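3.2 Simulated kitchen and task set

The arm was assembled in a shared workshop on Greltthorpe Road, on a bench that also serves a lathe and a drill press. Bench time was limited, and the controller could not be tuned on hardware for more than short periods. We therefore built a simulated kitchen first and moved each routine to the physical arm only after it had run without a joint limit fault in the simulator. The physical build, including the printed finger links and the Civen motor driver board, is covered in Section 3.1.

The kitchen model was written by hand from measurements taken in a member's home. Counter height, basin depth and the reach from the shoulder joint to the far edge of the sink were kept at full scale. Materials were kept plain. We made no attempt to model water, and the faucet is a fixed body used only for collision checks.

Objects were chosen for their shape. A lid with a small knob calls for a narrow grasp from above, and when it is placed in the sink the basin walls restrict the approach of the wrist. Round fruit can roll when the fingers close unevenly. A baguette is long enough that the grasp point has to be selected along its length, and a poor choice tips it on lifting.

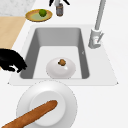

Gisela Yáñez
Controller design and simulation

Figure 3. Simulated sink task, with the gripper at the left rim, the domed lid on the basin floor, and a baguette on the plate in front of the sink.

In the lid task, the gripper must clear the rim, descend into the basin and close on the knob without touching the faucet. The planner treats the rim as a solid box 2 cm taller than its modeled height. This margin was added in March, when the first version of the planner cut the corner too closely and the thumb link caught on the edge. A larger margin was tried and dropped, as it left too little room for the wrist to turn above the basin.

Contact was the main source of error. The simulator resolves finger contact at 1,000 steps per second, and at lower rates the knob passed partly through the fingertip mesh before a force was reported. We replaced the fingertip mesh with three overlapping spheres per finger. The spheres are a crude fit to the printed parts, but they gave stable contact and reduced the time needed for each run.

Each task was started from six poses of the arm. The objects on the counter were shifted between runs within a fixed area, while the sink and faucet stayed in place. Runs were stopped when the object was lifted clear of its support or when the time limit was reached. Any contact with the faucet was logged as a failure, even if the grasp was later completed.

Two differences from the workshop should be noted. The physical fingers have play at the second joint that the model does not include, and the motor driver introduces a delay that varies with supply voltage. Yoshinori Nagano measured both on the bench, and the values were used to widen the grasp tolerance before transfer. Friction at the fingertips was set by hand and remains the least certain parameter in the model. Section 3.3 describes the transfer procedure and the changes made to the grip force limit.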